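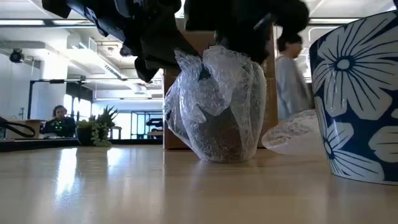 Hola otra vez, y perdón por el retraso, que en diciembre entre unas cosas y otras se me junta todo. La culpa la tiene en buena parte Gumamix, que me lo regalaron con la promesa de que era "un puzle cortito para las tardes" y llevo dos semanas cenando con el mando al lado del plato. Muchos me habéis escrito preguntando por lo mismo, así que hoy va entero sobre los sellos del Archipiélago Olier y cómo no dejaros la paciencia allí (yo me la dejé, que conste).

Lo primero: Olier se abre en cuanto termináis la fábrica de jarabe, pero no vayáis corriendo. El barquero os deja cruzar con el equipo que llevéis puesto y sin avisar de que la isla grande está pensada para gente con el doble salto ya mejorado. Yo crucé con lo básico, tan contento, y me pasé una tarde entera cayéndome del mismo puente. Si todavía no habéis comprado la mejora, volved al mercado de Won, hablad con la señora del paraguas y pagad las 1,895 gomas que pide. Ya sé que duele! A mí me dolió muchísimo, porque estaba ahorrando para el traje de buzo, pero el traje luego sale gratis en un cofre de la playa sur y me habría sentado fatal haberlo comprado.

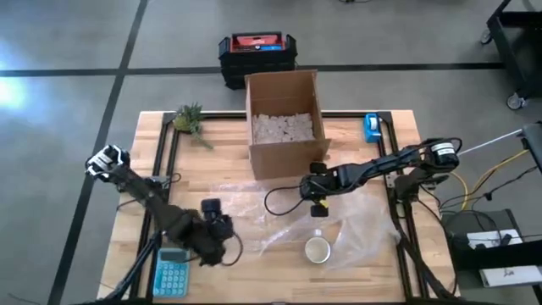

Una vez allí, el mapa está casi todo en blanco, y se va rellenando con los sellos. Cada sello destapa la zona de al lado, no la zona donde lo conseguís, y eso me tuvo despistado un buen rato porque abría el menú y me parecía que no había cambiado nada. Mi consejo es empezar por el faro. El reto del faro es de los de llegar arriba antes de que se apague la luz y se puede hacer al primer intento si ignoráis las monedas (ignoradlas, de verdad, reaparecen después) y subís por la parte de fuera, pegados a la barandilla. Con ese sello se ve ya el atajo de los toneles, y desde ahí la isla se hace mucho más pequeña.

El segundo que haría es el de las campanas. Hay que tocarlas en el orden de la melodía que silba el cartero, y si jugáis con el volumen bajo, como yo por las noches, no se oye nada de nada. Emiliano Bravo me escribió para contarme que en las opciones de accesibilidad se puede activar un aviso con colores, y mano de santo. Gracias, Emiliano, me ahorraste desempolvar los auriculares.
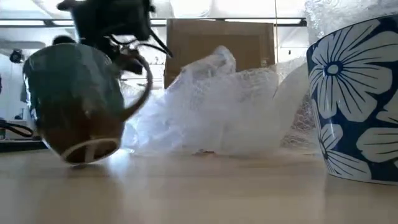

Y llegamos a Millero, el jefe del molino, por el que venís casi todos. Millero tiene 3 fases y la primera engaña, porque se queda quieto en el centro y parece que basta con pegarle por la espalda. Pues no: el golpe rebota y encima os tira al agua. Lo que hay que hacer es esperar a que levante las aspas y lanzarle una goma pegajosa a la base, que es su único punto blando. Si acertáis se vuelca, y cuando digo que se vuelca me refiero a como esa taza verde de la foto, bien tumbada y con la base clara a la vista. Justo ahí, en la base, es donde tenéis que pegar. Si le dais en cualquier otro sitio se endereza y toca repetir.

En la segunda fase empieza a soplar y conviene ponerse detrás de los sacos de harina. Los sacos se rompen, así que id cambiando de uno a otro y guardad el del fondo para el soplido largo. La tercera es igual que la primera pero con prisa: gira en los dos sentidos y suelta murciélagos. A los murciélagos ni caso, se van solos si no dejáis de moveros.

Al ganar os da el último sello y una llave oxidada. La llave no es de Olier, es del sótano de la fábrica, y yo estuve probándola en todas las puertas de la isla como un tonto. Dentro hay un par de canciones para la gramola y un sombrero con forma de flan que no sirve para nada y que no me he vuelto a quitar.

Me queda por encontrar la rana dorada del pantano. He mirado debajo del embarcadero, detrás de la cascada y dentro del tronco hueco, y nada. Si alguno la tiene, que conteste a este correo y lo pongo en el próximo, donde quiero hablar también del modo para dos jugadores, que lo he probado poquito y de momento solo ha servido para discutir en casa.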